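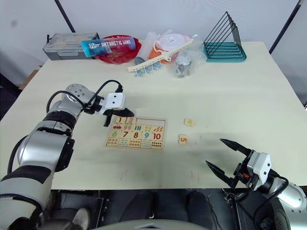 The number board on the lab table at Itwood, with two tiles still out.

I showed up at the Itwood robotics lab expecting to talk about big ideas, and spent most of the morning talking about a kid's puzzle. I didn't mind one bit! The researcher who runs the project (she asked me to leave her name out, so I will) had a paper to finish and a cold coffee in her hand, and she started explaining before I'd found a chair.

Her question is a simple one to ask. When you teach a two-armed robot by showing it what to do, which parts of the showing does it need? Her group had collected over 2,000 demonstrations of small table jobs, mostly putting flat things into tight places, and for a long time they trained on every second of every one. "We treated it all like gold," she told me. "Somebody pauses to think, the arm drifts, they scratch their nose, and the robot faithfully learns to drift."

So they tried something she calls contact trimming. I made her say it twice. The idea is to keep the stretch just before the gripper touches something and the stretch just after, at full detail, and thin out the long travel in between. The arm still has to get across the table, of course, but it doesn't need a hundred slightly different lessons in how to do it.

"The travel is boring and the robot can handle boring," she said. "It's the last little bit where everything goes wrong. A tile goes in a hair crooked and rides up on the edge of the slot, and now you have a robot leaning on a toy."

I asked how much they threw away. She laughed and said the polite word was "downweighted," and then admitted that in the leanest version they trained on a small slice of the original and it still beat the full set on tile placement. She wouldn't give me a percentage until the reviewers are done with it -- fair enough. What she would say is that training went from 10 days to 4, and that her students have been noticeably nicer to each other. 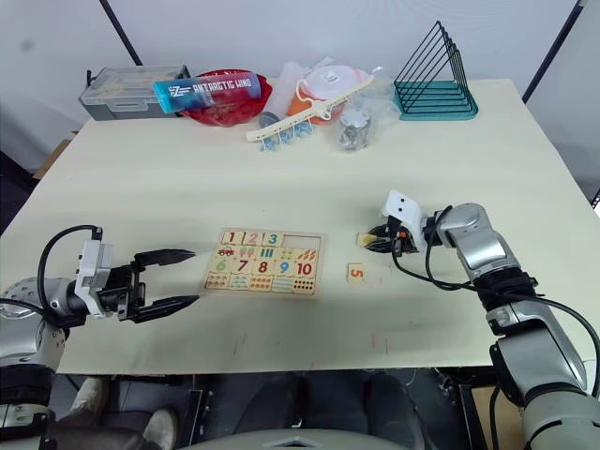
Tile puzzles suit this kind of test because they're so unforgiving. A peg will sort of wobble its way into a hole if you're lucky, but a flat tile has to come in square, and the picking up is as fussy as the putting down. She walked me over to the screen to make the point. The 1, 2 and 3 are sitting in the top row with a gap after them, and the 5 is lying on the table to the right of the board, near the right gripper. "Look how thin that is," she said. "You and I would slide it to the edge or get a fingernail under it. Those fingers come to a point, so where they land matters a lot, and that landing is exactly the part we keep."

Then there's all the stuff along the back of the table. I figured it was in the way, and I said so (I'm that kind of guest). She likes having it there. An early version of the method did beautifully on a bare table and got confused by a bowl. Now they train with clutter from the start, and she doesn't trust any result that comes from a tidy room.

It isn't all good news. A partner group in Jindetville ran the same recipe on folding cloth and got next to nothing out of it. With cloth you're touching the thing almost the whole time, so there's hardly any boring part to trim. "They were very kind about it," she said. "They sent a plot with no comment." Her own group saw a dip in May, too, when they trimmed so close that the arms would arrive over the board and just sort of hang there. They put some of the travel back and it went away. She's still not sure why that amount and no less.

I asked what she'd do with another year. Two-handed passing, she said right away, one gripper giving a tile to the other, because then there are two touches to worry about and they overlap. She also wants to try it on a different make of arm. Then a student stuck his head in to ask about the 8 o'clock run, and she was off down the hall, still talking, with me jogging behind to catch the end of it.

11 Jul 2023

46 shares | 8 comments

Related
Bradutau's warehouse arms, one winter later
Why Swanson still tests its grippers by hand
My morning with the Jindetville cloth folders

We use cookies to remember your settings and count visits. By staying on this page you agree to our cookie policy.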